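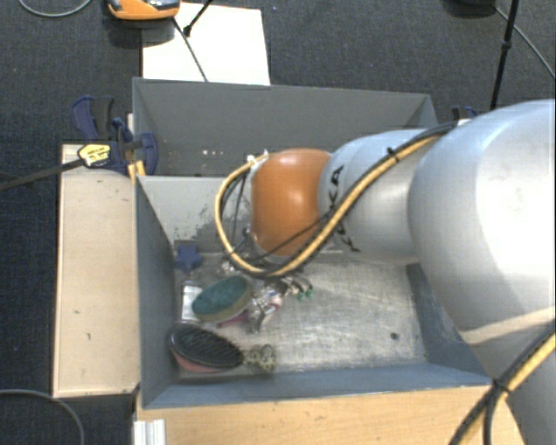

A KUKA arm over two grey bins, with a mixed lot of small items in the front one.

Print this article | E-mail this article

Budget for the bins first

By Oana Coman

I love a good robot arm, and I'd buy another tomorrow! But when we planned the picking cell at Nurivside, the arm got 14 pages of the proposal and everything round it got 2. Bins, clamps, cable ties, spare brushes and sponges to practise on: all of it came out of a line marked "sundries", and that line was gone by May.

So my plea to anyone filling in a form this year is to put 4000 aside for the dull stuff before you ask for a single quote. You'll use it, and you'll have a lovely time spending it.

Last updated: May

Comments (2)

Nelu Căpraru: Agreed, though I'd double it. Our cables alone took 21 orders.

Potico: What about training? That always gets left out too.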